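Ollar Household Goods Exchange to reopen with longer hours

The Ollar Household Goods Exchange will reopen to residents on 1st May following the completion of repairs to the roof and the main entrance. The exchange, which is run by the Hirimska District Council, accepts clean and usable household items and passes them on free of charge to people living in the district.

Under the new arrangements, the building on Mullo Road will remain open into the early evening. The council has made the change after residents who work during the day reported that they were unable to reach the exchange before it closed. Opening times are displayed at the entrance and at all council offices.

Residents may bring up to 10 items on each visit. The exchange will accept kitchenware, storage baskets, bedding, curtains, hand tools, gardening equipment, work gloves and winter clothing. Gloves and footwear must be handed in as matching pairs. Large furniture will continue to be collected from the home by appointment, and a charge of 30 crowns will apply to each collection. Households receiving council support are exempt from the charge.

Electrical goods will be accepted only if they are complete with their original plug and cable. They will be tested before being placed on the shelves. Paint, garden chemicals, gas bottles, car tyres and mattresses cannot be taken under any circumstances and should be delivered to the waste station at Tlapale, where separate containers are provided.

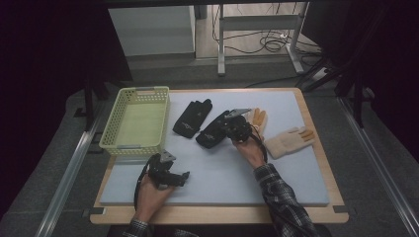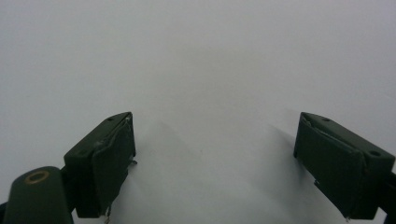
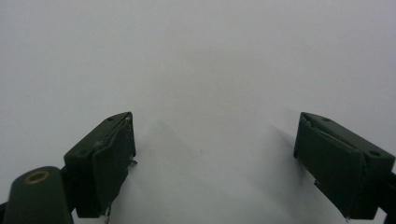

First picture: a plastic basket with black gloves and beige knit gloves, the latter with orange-tipped fingers.

Almost 2000 households are registered with the exchange. Existing members do not need to apply again, but are asked to confirm their address on their first visit after reopening. New members should bring proof of residence in Hirimska, Ollar or one of the surrounding villages. Registration is free and remains valid for two years.

The repairs were paid for from the district's buildings fund. Work on the entrance included a wider door, a level path from the car park and a covered area for those waiting to hand in goods. The old side door on the canal side will be kept locked and should no longer be used for deliveries. Vehicles must not be left in front of it, as the lane is required for access by the fire service.

The council has also agreed to extend the lending section, from which members may borrow ladders, sewing machines, folding tables and similar items for up to seven days. Reservations can be made at the desk. Items returned late may not be borrowed again by the same household during the following month.

A decision on whether to open a second exchange at Tlapale will be taken in July. Residents wishing to comment on the proposal may do so in writing to the Environment Office in Hirimska. Comment forms are available at the library and at the reception desk of the town hall.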